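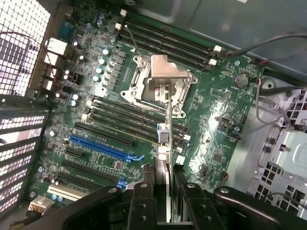
Teaching by demonstration

Teaching by demonstration is the name for getting a robot to do a job by doing the job through the robot, over and over, while it records what its joints and cameras were up to. You'll also see it called learning from demonstration, imitation learning (that's strictly the training half) or, in our older pages, "show and copy." I wrote most of this entry and I mainly work on computer teardown, so the examples lean that way. Sorry to the cooking people, please add yours!

Two ways to show

There are two main ways to do it. In hand guiding you take hold of the arm, switch it to the floppy mode and push it where it needs to go. It's lovely for big slow moves and you feel it right away when a part catches on something. The trouble is that you're standing in the way of half the cameras, and your own strength gets mixed into the force readings.

In remote control, or teleoperation, you sit a little way off and move something else: a second arm, a handheld grip, a game controller if you're desperate. The robot follows. The recordings come out cleaner, but you lose most of your sense of touch, and I still squeeze far too hard every time I come back from a break. Our remote rig runs on Laltau, the control software we keep on the shared drive (see Laltau, setup).

Why a desktop computer

An old desktop is a terrific practice object. It has latches, levers, screws, thin boards that only want to come out straight, and lots of shiny sheet metal to confuse a camera. Expansion cards are my favorite bit. You have to line the fingers up on either side of a thin edge, close gently, and pull without rocking. A person does this without a thought, and then you try it with two black fingers and a wrist view and suddenly you have opinions about card brackets.

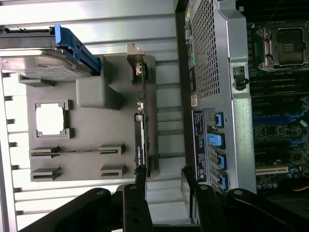 Wircombe Robotics Club / Manipulation Group / Shared Wiki

Recording a set

One full run of the task is an episode. For a simple move, such as reaching into the case and closing on a card, I'd start with 100 episodes. For anything with a latch in it, I'd go to 500 and bring snacks. Eight in a row is my limit before I get sloppy, so I stop there and stretch.

Vary things on purpose. Turn the case a little, start the arm from somewhere new, change the lamp. If every episode begins in the same spot, the robot learns the spot. Stanerik, our first teardown project, went wrong exactly like that, and we spent most of May finding out why it only worked with the case pushed against the tape line.

Keep some of your recoveries too. If you miss the card, back off, and try again, that's useful, as long as the second try is a good one. Long stretches of hovering while you think are no use at all and should be trimmed. 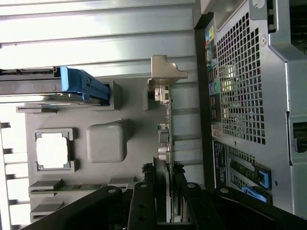

Trimming is dull and I put it off like everybody else, but a set with the dithering left in gives you a robot that dithers. I've watched it hang over a part for ages, just like me!

The wrist view matters more than people expect. A camera on a stand gives you the big picture, then the arm swings across and hides the part you care about. Up close, the wrist camera keeps both the fingers and the work in sight, so it's the one I check first when a trained run goes off course.

Common mistakes

Changing operators halfway through a set without noting it. Moving the wrist camera. Forgetting to save the gripper opening along with the arm positions (the Pinheiro set has this problem, please don't train on it).

See also: Hand guiding; Gripper fingers, replacing; Episode trimming; Laltau, setup; Stanerik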